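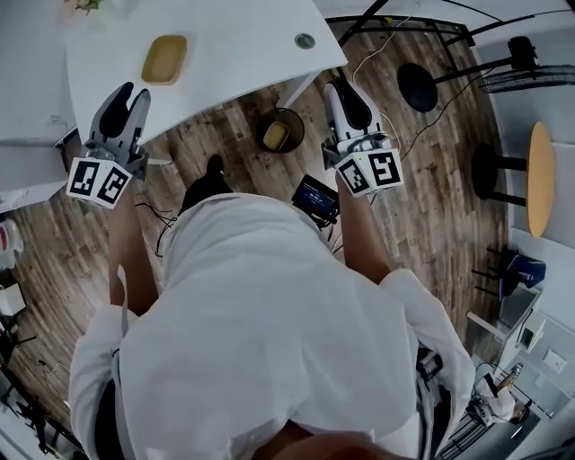 Filed under: Campaign kit / Reviews / Sound

Our tenants' group in Saltard bought a Wollden portable PA in October, after two years of borrowing a megaphone from the trades council. We have now used it at two rallies outside the town hall, a march down to the harbour, a vigil and more street stalls than I care to list. Other groups have asked whether it is worth the money, so I have written up what we found.

The set is a battery speaker on a tripod stand, one wireless handheld microphone, one wired microphone as a spare, and a charger. We paid £200 for it second-hand from a community theatre that was closing down. The only extra was a rain cover made by Utside, which we bought separately because the speaker does not come with one. I would treat the cover as part of the price. It fits over the top and sides, leaves the front grille clear, and has a flap at the back for the controls.

Sound first. For speeches it is good. At the first rally we had a crowd filling the square in front of the town hall steps, and people by the bus stops on the far side told us they could follow every speaker. That was never true of the megaphone, which was loud but turned everyone into a station announcement. Softer voices benefit most. Several of our members had always refused to speak in public because they hated shouting, and two of them spoke at the vigil.

Music is another matter. The bass is thin, and above half volume it starts to buzz. We played a few songs while people gathered and that was fine as background, but a samba band or a proper sound system will do that job far better.

The battery is supposed to last 9 hours. We have not had that from it, and I doubt anyone would at outdoor volume. On the harbour march it was switched on at ten in the morning and gave out during the last speech, a little before three. The warning light comes on late. If your event runs past lunchtime, either turn it off between speakers or arrange to plug in somewhere. It does work from the mains while charging.

The wireless microphone picks up cleanly as long as there is a clear line between it and the speaker. With a crowd in the way it begins to drop words. We lost parts of a speech at the second rally because the speaker had been set up on the pavement and the person talking was standing on the back of a flatbed. We put both in the same place after that and had no more trouble. The wired microphone is dull to look at and never fails. Keep it plugged in and ready.

Weight is the main complaint. The speaker is 22 kilos and the handle is on the side, so it bangs against your leg. There are no wheels. For a march you need a trolley or a cargo bike, and you need to strap it down well, as the rubber feet slide on metal. We used a garden trolley and two luggage straps. On cobbles it was slow going, and the stewards at the back had to keep asking the front to wait.

The stand is better than I expected. It goes up quickly, the locking pin is easy to find with gloves on, and it stayed put in a fair wind with a bag of sand across the legs. Do not use it without the sand.

Controls are simple: one volume knob for each microphone, one for music, and a tone knob that we leave in the middle. Feedback is easy to avoid if nobody walks in front of the speaker with a live microphone. Tell the chair this before you start, and tell them again.

One thing to check before you buy anything like this is what your council says about amplified sound. Ours wanted notice for the town hall square and set a finish time of 7 in the evening. The form was short, but it did have to be in early. The police liaison officer also asked where the speaker would be placed, so it helps to have that worked out.

We looked at a smaller set by Từ before deciding. It costs £77, it can be carried on a shoulder strap, and a neighbouring group uses one for its pickets. For a couple of dozen people at a factory gate or outside a letting agent it is all you need, and I would buy it over the Wollden for that. It could not cope with the square.

We are keeping the Wollden and will probably buy the little one as well when the branch next has money. Groups nearby can borrow ours if they collect it, bring it back charged and have somebody who can lift it.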